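Fermenteur domestique Odau – Guide de mise en route
Section 3 : Première cuvée de bière de gingembre

77 partages · 34 commentaires
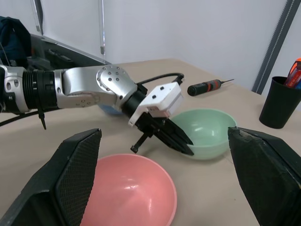 Bras articulé et bol vert menthe, sur une table beige.

Vous avez déballé la cuve, vérifié le joint et rincé toutes les pièces comme indiqué à la section 2 : bravo, le plus fastidieux est derrière vous ! Nous pouvons passer à la première cuvée, et je vous propose de commencer par une bière de gingembre, parce qu'elle pardonne beaucoup, qu'elle sent merveilleusement bon et qu'elle vous apprendra à connaître votre cuve (elles ont toutes leur petit caractère, vous verrez). Lisez la section jusqu'au bout avant d'allumer quoi que ce soit. Je sais, on le dit dans tous les modes d'emploi et on ne le fait jamais, mais faites-le tout de même cette fois-ci.

Il vous faudra du gingembre frais, du sucre blanc, deux citrons non traités, un sachet de levure Diekmann et de l'eau peu chlorée. Si celle de votre robinet sent la piscine, laissez-la reposer une nuit dans un récipient ouvert, ou prenez de l'eau de source.

3.1 Préparer le moût

1. Lavez le gingembre et râpez-le sans l'éplucher. La peau ne gêne pas, elle sera filtrée.

2. Versez un tiers de l'eau dans une grande casserole, ajoutez le gingembre et le sucre, puis portez à petit frémissement. Remuez de temps en temps, jusqu'à ce que vous ne sentiez plus de grains sous la cuillère.

3. Coupez le feu, couvrez et laissez infuser le temps de boire un café, ou deux si vous aimez que ça pique.

4. Filtrez le tout dans la cuve, ajoutez le jus des citrons, puis complétez avec l'eau froide jusqu'au repère 2 000 ml gravé à l'intérieur. Ne dépassez pas ce repère : la mousse a besoin de place pour monter.

Attention : la cuve supporte l'eau tiède, mais elle n'aime pas du tout l'eau bouillante. Laissez redescendre le sirop avant de le verser, sous peine de voiler la paroi et de perdre l'étanchéité du couvercle.

3.2 Ajouter la levure

5. Attendez que le moût soit revenu à la température de la pièce. La sonde Sumex livrée avec la cuve se clipse sur le bord ; son petit écran met un moment à se stabiliser, ne vous fiez pas au premier chiffre affiché.

6. Délayez la levure dans un fond d'eau tiède, sans jamais dépasser 34 °C. Au-delà, vous risquez de l'abîmer, et vous attendrez ensuite des bulles qui ne viendront pas.

7. Quand la surface devient crémeuse, versez dans la cuve et mélangez doucement avec une cuillère propre. Quand je dis propre, je veux dire rincée à l'instant, pas celle qui traîne depuis le petit déjeuner.

Note : la levure de boulanger fonctionne aussi, nous recevons souvent la question. Elle laisse simplement un goût de pain assez marqué et un dépôt plus épais au fond. Hidayah Lubis, de notre service clients, la préfère même à l'autre, et nous en discutons encore.

3.3 Fermer et installer la cuve

8. Posez le couvercle et tournez jusqu'au déclic. Remplissez le barboteur d'eau à mi-hauteur, puis enfoncez-le dans le joint en le faisant pivoter.

9. Placez la cuve à l'abri du soleil, sur une surface plane, loin du four et du radiateur. Glissez une assiette creuse dessous pour les premiers jours.

10. Réglez la minuterie sur « Court » et laissez faire. Les bulles arrivent en général le lendemain. Si rien ne bouge au bout de deux jours, vérifiez d'abord le couvercle : dans bien des cas, le gaz s'échappe par le joint au lieu de passer par le barboteur.

Attention : ne bouchez jamais le barboteur et ne transvasez pas dans des bouteilles ordinaires en verre mince. Une boisson qui travaille encore fait monter la pression très vite. Utilisez les bouteilles Gevex à fermeture mécanique ou des bouteilles prévues pour les boissons gazeuses, gardez-les au frais et ouvrez-les au-dessus de l'évier, lentement.

Attention : cette boisson contient de l'alcool, même après une fermentation courte, et la teneur augmente avec le sucre et les jours qui passent. Étiquetez vos bouteilles et ne les rangez pas à portée des enfants, à côté des limonades. Renseignez-vous aussi sur les règles de votre pays avant d'en proposer à la vente, fût-ce à la kermesse du quartier.

La mise en bouteilles est traitée à la section 4, et le nettoyage du joint à la section 5.

Texte : Luminița Barbu. Mis à jour le 29 avril 2024.

1 572 vues · Partager · 34 commentaires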